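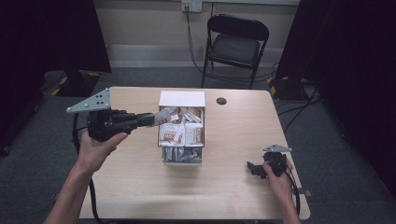 At the table in the club office, Stunness

Kit and Matchday Assistant (part-time), Stunness Football Club

Posted August 6, 2024

We are looking for a friendly, steady sort of person to join us at Stunness Football Club as our Kit and Matchday Assistant. The job is part-time, paid by the hour, and runs for the whole of the coming season until the end of June. If you love football but have never quite seen how you might work in it, please do read on, as we would very much like to hear from you.

Stunness is a small club with a big family. We have played at Lozano Park for 60 years now, and in that time we have gone up, come down, gone up again and (for one rather wet season) shared somebody else's ground while ours was drained. The men's and women's first teams both play here, and there are six junior sides besides, the youngest of which are still learning which way to run. They all need shirts.

What you would be doing

A fair part of the week is spent on kit. That means washing, drying, folding and checking it, sewing on the odd number, and getting the right bags on to the right coach. You would also look after the training gear - bibs, cones, balls, the pump that always goes missing - and let us know in good time when something needs replacing.

On home matchdays you would be here from the morning. You would lay out both dressing rooms, welcome the visiting team and the match officials, take the team sheets round, and make sure there is tea at half time. After the final whistle there is the clearing up, and then most of us go through to the clubhouse for something hot. You are very welcome to stay for that, and your meal is on us.

Away games are shared out, so you would travel with one of the first teams every other week or so. The furthest trip this season is to Norneo, 111 miles each way, and we set off early for that one. Travel and food are paid for.

Hours and pay

The post is for 16 hours a week, though the hours do move about with the fixtures and there will be some evenings. We pay above the minimum wage and will tell you the exact rate when we first speak, so that you can decide whether it suits you before you go to the trouble of an interview. Holiday is paid. You also get two season tickets to give to whomever you like.

Who we are hoping to find

You don't need to have worked in football before. Our last assistant came to us from a school kitchen and was a wonder at it. We would like somebody who is tidy, who turns up when they say they will, and who can be kind to a goalkeeper who has just let in four. You will need to be able to lift a full kit bag, and to get yourself to Lozano Park for 9 o'clock on matchdays. The bus from Brulodura stops by the main gate, and there is free parking behind the far goal.

A driving licence would be handy for the club van but we won't turn anyone away for not having one. As you would be working close to our junior teams, we will carry out the usual background checks, and we pay for those.

How to apply

There is no form. Please write us a letter, of a page or so, telling us a little about yourself and why you would enjoy the work, and add the names of two people who know you well and aren't related to you. You can post it to the club office at Lozano Park or hand it in at the turnstile window on any matchday. If writing isn't your strong point, ring the office and have a chat with us instead - we will take notes and count it just the same.

Everyone who applies will get a reply. We hope to meet people at the ground over the next few weeks, show them the laundry room and the pitch, and have somebody in place before the first cup tie. If you would like to come and look round before making up your mind, just let the office know and we will put the kettle on.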